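Section 4: Your first row on the Trunder

Wokis Trunder rowing machine, owner's guide
Revised 10 January 2020

By now the rail is bolted to the front frame and the seat glides up and down without catching. Well done, the fiddly part is over! This section takes you from a machine that stands up to a machine you can row on, and then through your first proper session. If the seat still sticks or rattles, go back to Section 3 and check the rollers before you carry on.

Before you start

Put the Trunder on a level floor with enough room behind it for the seat to reach the far end of the rail. You'll want space for your elbows too, and a bit of air, as rowing is warm work even in October with the window open. A thin rubber mat is a good buy if you live above someone. Wear trainers with a flat, firm sole (thick spongy running shoes are lovely on the road but they squash under your heels and you lose push).

CAUTION: Keep children and pets away from the rail whenever the seat is moving. Fingers and tails can be trapped between the rollers and the rail.

4.1 Setting the footplates

1. Sit on the seat and slide forward until your knees are bent and your shins are upright.
2. Press the grey tab at the top of the footplate and slide the heel cup up or down.
3. Stop when the strap lies across the widest part of your foot, over the bottom of your laces.
4. Let go of the tab and listen for the click. Do the same on the other side.
5. Pull the straps snug. You should be able to wriggle your toes.

Note: If your heels lift a little at the front of the stroke, that's fine. If they come right off and your shins tip past upright, you are sliding too far forward.
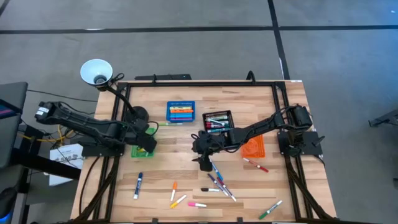
A comment left on the online copy of this guide: I had my straps over my toes for months and wondered why my feet kept slipping out. I moved the heel cup down as in step 3 and my whole stroke changed. Could you print that step bigger?

We've kept the type the same size, but please do take the step seriously! It makes more difference than any other setting on the machine, and it's free. Check it again whenever you change shoes or whenever someone else in the house has had a go.

4.2 Choosing a resistance

The lever on the side of the flywheel cover has settings from 1 to 10. Nearly everyone pushes it straight up to the top, and we understand the temptation, but it makes the handle feel heavy and slow and your back will grumble the next day. Start at 4. It feels like a light boat on smooth water, and the harder you push with your legs, the harder it pushes back, so there's plenty of work in it for strong rowers too.

1. Let the flywheel come to a stop.
2. Move the lever to 4.
3. Take a few gentle strokes. The handle should feel smooth from front to back with no slack in the strap.
4. If it feels slack, let the handle return slowly to its rest and try again.

CAUTION: Never let go of the handle while the strap is out. It will fly back and can damage the front cover, or your knuckles.
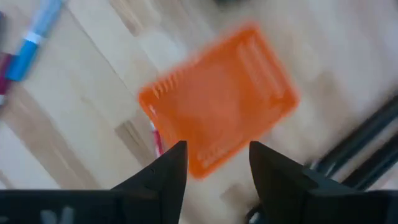
One owner asked whether setting 10 burns more energy than setting 4, and said her brother was certain it must.

It can, but only if you keep up the same speed, and very few of us do. Rowing longer at a comfortable setting will usually do you more good than a short struggle at the top. Leave the lever alone for your first few weeks and put your effort into the stroke. The high settings will still be there when you want them.

4.3 Pairing the monitor with Rakena

The monitor works perfectly well on its own, but the Rakena app keeps your sessions in one place and draws you a very pleasing line as you get fitter.

1. Wake the monitor by pressing any button.
2. Hold MENU until the screen shows PAIR.
3. Open Rakena on your phone and choose Add machine.
4. Pick Trunder from the list.
5. Type the pairing code, 888, and press OK.
6. Wait for the monitor to beep. Your name will show along the top.

Note: If the monitor doesn't appear in the list, turn Bluetooth off and on again on the phone, then start from step 2. Keep the phone on the shelf behind the monitor while you do it. A phone in another room may lose the signal halfway and you'll have to begin again. 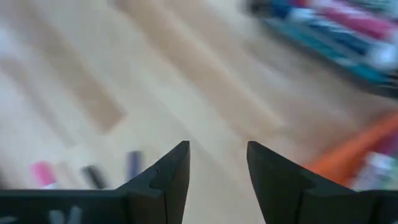

Once you're paired you don't need to repeat any of this. Rakena will find the Trunder each time you open the app, and if you row without your phone the monitor saves the session and passes it over next time. A second person can pair their own phone in just the same way, and the two sets of results are kept apart. To swap rowers, press MENU once and choose a name.

4.4 The stroke

Now for the good bit! Each stroke has a drive and a return, and the order matters more than the strength.

1. Start with your knees bent, arms straight and shoulders relaxed.
2. Push with your legs first. Keep your arms straight while the seat moves back.
3. When your legs are nearly flat, lean back slightly from the hips.
4. Draw the handle in to just below your ribs.
5. Go back the other way: arms out, body forward, then knees up.

Take the return slowly, twice as long as the drive if you can manage it. It feels odd and lazy to begin with, and then one day it clicks and the whole thing starts to swing. Breathe out as you push.

CAUTION: Stop at once if you feel dizzy, sick or have any pain in your chest or lower back. If you have a heart condition or have been unwell, speak to your doctor before using the machine.

4.5 Your first session

Choose Ambridge from the programme list. It's our beginners' programme, and a friendly one, with 2 easy blocks and a rest between them.

1. Press START and row gently until the monitor beeps.
2. Rest while the screen counts down. Have a drink.
3. Row the second block at the same pace as the first.
4. Walk about and stretch your calves and the backs of your legs.

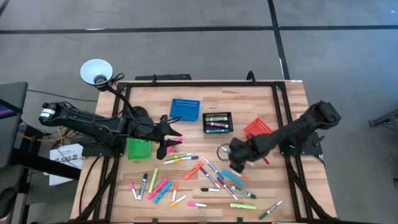
Fig. 4. Tabletop with black frame and two arms; pink marker by the left gripper.

Later Ambridge sessions get a bit longer each time and finish with a 2,000 metre row, the classic distance and a cracking thing to have done. Don't worry about your time. Write it down somewhere all the same, as you'll want something to beat!

4.6 After rowing

1. Return the handle to its rest.
2. Wipe the rail and the seat with a soft, slightly damp cloth.
3. Dry the rail before you store the machine.

Note: Don't use spray polish or oil on the rail. The rollers need a clean, dry surface, and polish makes the seat slide unevenly. For strap care and changing the monitor batteries, see Section 5.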